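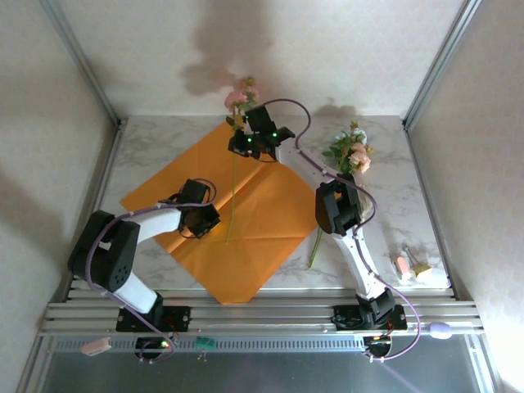
Thread: Getting old creases out of heavy coloured paper without killing the colour
Board: Paper and Card, Conservation and Storage

flatfile_ned
I have a batch of large sheets, dyed through, 100 gsm, folded in quarters at some point and then folded again by someone in a hurry. I want them flat enough to cut and re-use as end leaves. Main folds are sharp on both faces. The secondary ones are softer and only show in raking light.

Tried so far: two weeks under boards with 9 kg on top. Soft creases improved, sharp ones did not move. Room is at 45 to 50 per cent RH most of the time.

Is humidifying the only sensible route, and if so how do people stop the dye from migrating? I did a damp swab test on a corner and got a faint tint on the cotton.

greyboard
Dry pressing will not shift a sharp fold. The fibres along the line are bent past recovery and some are broken. You need moisture to let the sheet relax, then pressure while it dries.

Chamber method. Shallow tray with a lid, damp capillary matting in the bottom, a layer of Gore-type membrane or failing that a plastic grid with dry blotter over it, sheet on top. Leave it until it goes limp. Move it straight to felts, boards, weight. Change the felts after an hour, then again the next day.

No liquid water touches the sheet, so migration should be slight.

Tamsel
Disagree on the blotter over a grid. On large sheets it sags in the middle and you get a wet spot. With anything that bleeds on a swab you will then have a tide line and that is permanent. Membrane or nothing.

greyboard
It sags if the grid is too light. Use egg-crate light diffuser panel. Mine has been loaded with A1 sheets for years and has not moved.

flatfile_ned
Membrane is available here but dear. How long in the chamber for 100 gsm?

greyboard
Depends on sizing. Hard-sized sheets can take a few hours. Soft ones go limp in thirty minutes. Check by lifting a corner. If it droops over your finger and does not spring, take it out.

Loan Hầu
I do this for a living, mostly maps and patterns, so a few points.

Swab test first, as you did, but repeat it with the swab barely damp and hold it in place for a full minute under a small weight. A wet swab rubbed on the surface picks up loose pigment and tells you little about migration. If the second test is clean, the chamber is fine. If it tints, keep the RH in the chamber below 92 per cent and accept a longer time. A cheap hygrometer is good enough if you have checked it against a salt jar.

Grain direction matters more than most of the advice above. A sheet expands mostly across the grain. If you weight the edges before the middle, the extra width has nowhere to go and you press in a new set of creases. Lay it down from the centre outwards and put the boards on in one go.

Last thing: the fold line will still be visible. You can make it flat. You cannot make it vanish, as the dye on the ridge has usually worn and the paler fibre shows through.

flatfile_ned
Thanks. Second swab test was clean on four sheets and tinted on one. The tinted one is a different red, now that I compare them, so probably another maker.

pulp_and_size
Any reason not to iron them? Cool iron, through a press cloth, from the back. I have done this on sugar paper with good results and it takes two minutes.

Tamsel
Plenty. Heat glazes the surface, some dyes shift shade above 80 degrees and you dry out the sheet unevenly, so it cockles a day later.

pulp_and_size
Mine did not cockle.

Tamsel
Sugar paper is open and soft. A calendered sheet will behave differently.

pulp_and_size
He has not said it is calendered.

flatfile_ned
It is lightly calendered on one side. No watermark that I can find. The wrapper said Vokier, which I think was the merchant and not the mill.

greyboard
Vokier sold under their own label and bought from wherever was cheapest that year. Two packs with the same wrapper could be quite different stock. That would explain your odd red.

Odile_K
Slight tangent, but has anyone used the Curkano press for this? It is sold for bookbinding and the platen is large enough for half sheets. I am wondering if even pressure would beat boards and weights.

greyboard
Used one at the Biltcombe workshop. Good press, but more pressure than you want. Humidified paper under heavy pressure takes the texture of whatever is next to it, so you end up with felt marks. Boards and modest weight are better for flattening. Save the press for after the sheets are glued up.

Odile_K
Could you not use it on a light turn?

greyboard
You could. You would be guessing at the pressure each time. With a weight I know what I have put on.

flatfile_ned
Update, three sheets done. Chamber was a storage tray with matting and the membrane (I paid for it in the end). RH read 90 after an hour. First sheet out at fifty minutes, limp as described. Laid from the centre, felts changed at one hour and again at a day, left a week.

Soft creases gone. Sharp folds flat to the touch, still visible as a lighter line, most obvious where the two main folds cross. There is a pinhole at that crossing on two of the three.

Loan Hầu
Normal for a double fold. If the pinhole will sit in a visible part of the end leaf, patch from behind with thin kozo and wheat starch paste, torn edge, not cut. Tone the tissue first with dilute acrylic and let it dry fully. Do not try to tone it once it is on.

Tamsel
Or cut around it. With sheets that size you should get two leaves clear of the crossing.

flatfile_ned
I get two clear if the book is octavo and grain runs the right way. For the bigger one I will have to patch.

pulp_and_size
I tried the iron against the chamber on offcuts of my own stuff. Chamber was flatter at a week. Iron was flatter at ten minutes. Still using the iron for sugar paper.

Tamsel
Fair enough.

Odile_K
How are you all storing them afterwards? I flattened a lot in May and rolled them on a Longo tube to save space and now they curl.

greyboard
Flat, in a drawer, interleaved. If they must be rolled, use the widest tube you can get and roll the good face outwards. A narrow tube undoes the work.

flatfile_ned
Drawer here. Next question is what to do with the tinted red, but I will start a separate thread for that when I have cut a test strip.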